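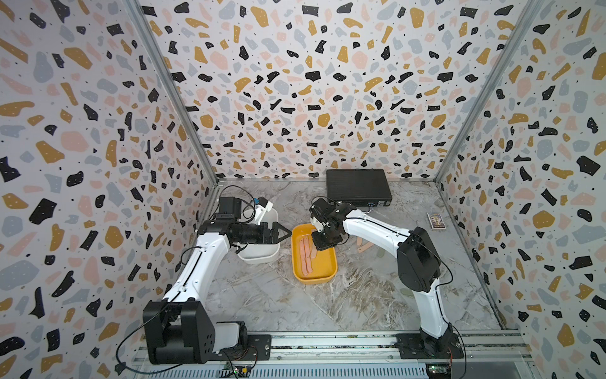 Ham, slowly: an afternoon at the Padcombe open day

Ionuț Sârbu has explained the two-armed cell to 134 visitors by mid-afternoon, and his voice is going. "Everyone asks if it does sandwiches," he says. "It does ham. We are at ham."

He runs the bench for Drudosa, which took over 40 square feet of the hall this November. The job on show is moving pink strips and a yellow tray's worth of patience.

Is it faster than a person? "My daughter is faster. My daughter is also bored after two." He shrugs. "The arms don't get bored. I do - that's the division of labor."

A boy near the front wanted to know who eats the result. Sârbu told him to try the cafe.
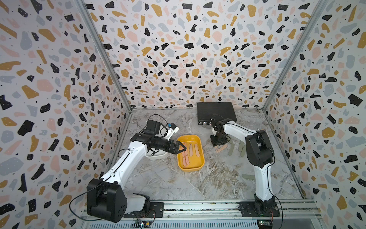

The left arm with a pink strip at the tray, Padcombe open day.

He hopes to manage over 20 strips without stepping in. "Then," he says, "lettuce."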